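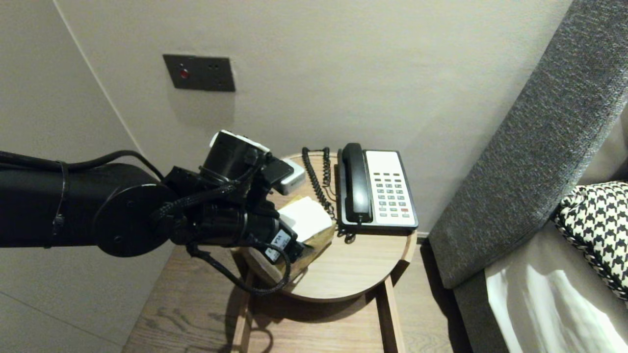

*Figure 1. Gripper over the tissue box on the bedside table, with the desk phone close by.*

Welcome back, everyone. These are the notes for the second perception-and-planning session, Mon 9 October, and they pick up where we ran out of time last week, which was halfway through the grasp scoring code (sorry about that, I talk too much about camera calibration and I know it). If you missed the first session, read the handout on coordinate frames before you try the lab, or the section on transforms below will feel like it starts in the middle of a sentence.

We're staying with the bedside task from Urkcombe for the rest of the month. I like it because it looks so easy. There's a tissue box, a table and an arm, and a person would do the whole thing half asleep. Then you start writing down what the planner has to know, and the list goes on for a page and a half!

## 1. What the perception stack hands over

The Phelan node publishes one message per object it believes in. For this task we care about these fields:

- `label` and `score`
- `pose`, in the table frame (NOT the camera frame, and yes, this catches somebody every year)
- `extent`, the box around the object
- `deformable`, a flag you'll be tempted to ignore

Look at the tissue box in Figure 1 with that last field in mind. The box has a shape you can trust. The tissue sticking up out of it is another matter: it's a folded tuft now, and it will be some other shape as soon as anything touches it. If you let the detector wrap both in a single extent, the top of your box ends up floating at the top of the tissue, and a grasp planned for the cardboard will close too high. So we ask Phelan for two objects, a rigid one and a deformable one sitting on top, and we let the planner know that the second depends on the first.

The wrist camera has a good view of the target late in the approach and a rather poor view of everything else. The head camera is the opposite — it keeps the whole table in sight until the arm swings over and covers part of it. Behind the gripper in Figure 1 there's a small white-and-gray device that is partly hidden by the gripper itself. The head camera can't tell you where its covered side ends. What should the map do with the part it can't see?

Our rule in this course is that hidden space keeps its last known state, and if there is no last known state it counts as occupied. You can argue with this (and I hope some of you do, it makes for a good project), but for the lab please stick to it so that we can compare results.

## 2. Cords, and why the collision map hates them

The phone is the interesting part of the table. Its body is a nice solid lump that any planner can avoid. The coiled cord is thin, full of gaps, and curls out onto the tabletop, and depth cameras are not at their best with things like that. In the raw cloud you tend to get a sprinkle of points with holes between them, and then a well-meaning outlier filter comes along and sweeps the sprinkle away. Now the map says the tabletop is clear.

We handle it in Kostness with a separate layer:

1. Segment thin structures in the color image, before any depth filtering.
2. Project the mask onto the table plane.
3. Inflate it by 9 mm.
4. Mark the result as `avoid_contact`, which the planner treats as a high cost. It isn't a hard wall.

I want to say a little more about step 4, since it gets questions. If cords were hard walls, a table like this one could leave the planner with no path at all, and it would simply give up and return an empty trajectory. A cost lets it pass close when it has to, and you can read the cost afterward and see how close it chose to go. Please do read it. A trajectory that succeeds with a terrible score is telling you something.

The arm has cables too. One of them droops below the gripper in Figure 1 and hangs down toward the tabletop, and the stock robot model knows nothing about it. The self-filter subtracts the links it knows from the cloud, so a loose cable stays behind and looks for all the world like an obstacle that follows the hand around. In the lab files you'll find a padded hull attached to the wrist link. Use it, and try one run without it as well, just to watch the ghost obstacle chase the gripper.

## 3. Scoring the grasps

The sampler proposes 300 candidates per request. Most of them are hopeless, and we throw those out cheaply before doing anything expensive. The order matters for your run time:

- reach check (fast)
- gripper against table plane (fast)
- gripper against the collision map (slower)
- full arm path (slow, so save it for the survivors)

After that we rank what's left on 3 terms, which are clearance, alignment with the object, and how much the wrist has to turn. The default weights are in `skevumo_grasp.yaml`. Skevumo reads the file once at launch, so editing it while the node is running does nothing whatsoever, and I have lost an afternoon to this myself.

One warning on timing. The planner allows 110 ms for a scoring pass. Past that it returns the best candidate so far and sets `truncated: true`, and the demo script does not print that flag. Add a line to print it — you'll thank yourself later.
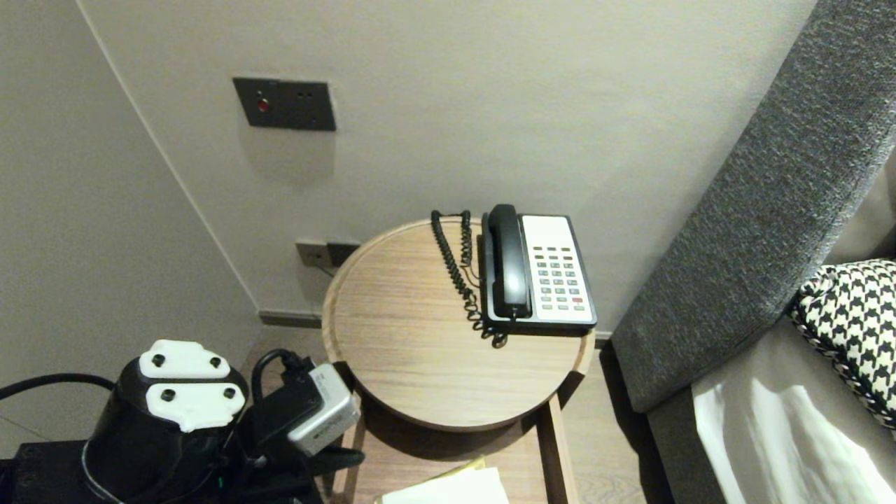
## 4. Lab work for this week

Work in pairs if you can. Start from the `bedside` branch and leave the May branch alone; it uses the old message format.

**Task A.** Build the table map with the tissue box removed from the object list. Show the phone body and the cord as separate layers in different colors.

**Task B.** Add the lower shelf. The default map stops at the tabletop, and the papers stored down there never make it in. Decide whether an arm that only works above the table needs to know about them, and write a paragraph defending your choice.

**Task C.** Run the scorer with the cord layer on and off, and compare the top candidates.

Hand in your code, your plots and a page of discussion. Messy plots are fine as long as the axes are labeled.

For reading, chapters on occupancy mapping and sampling-based planning in whichever textbook you own will do. Next time: replanning when the tissue moves.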